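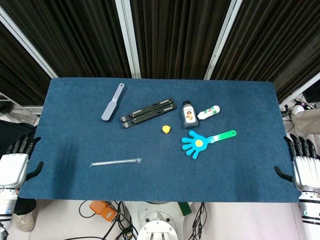 Qudah College Robotics Club – Senior Manipulation Team

Last updated 1st April

The Sorting Task

The rules allowed 22 minutes for the run and gave no marks for style. Yaqin Lü had read them often enough to quote the clause numbers. Objects were to be placed on a cloth of the team's choosing. No object could touch another. The hands were to start at the left and right edges of the table, palms clear of the cloth, and were to return there at the end.

She had chosen dark blue felt. The glossy board they used at Porkano had thrown the lights back into the head camera, and the software had tried to pick up a reflection.

"Spatula," said Ekanitz, reading from the sheet.

"Present."

"Laptop stand."

"Folded."

"Dark bottle upright, white bottle on its side. Clapper. Yellow thing."

"It needs a name," Yaqin said. "The log won't take 'thing'."

Ekanitz looked at it. "Petal."

She typed petal. The classifier had called it a heart in one trial and a lemon in the next, at 90 per cent confidence both times.

The last item was the clear tube. Lorum, who had written the grasp planner and defended it the way other people defend their parents, wanted it off the list. The depth sensor looked straight through plastic. In practice the left hand had closed on air beside it, lifted the air with great care and put it in the bin.

"We lose 100 points if we withdraw an object," Yaqin said.

"We lose the same if it misses."

"Then it costs nothing to try."

Lorum worked that through, found no error in it and went back to his cables.

She armed the controller. The fans came up. On the monitor the planner drew its boxes: spatula, stand, bottle, bottle, petal, clapper. Where the tube lay there was only a thin line of light on the felt, with no box around it.

"Can you track the glare?" she said.

"It isn't an object."

"It's the same length as one."

He was quiet for a while. Then he opened the configuration file, changed one threshold from 3,000 to something lower, and did not say what. The screen redrew. A seventh box appeared, flickered, and held.

Ekanitz wrote down the time. Yaqin put her thumb on the start key and waited for Lorum to get his hand out from behind the rack.

"Clear," he said.

She pressed it, and the left hand began to lift.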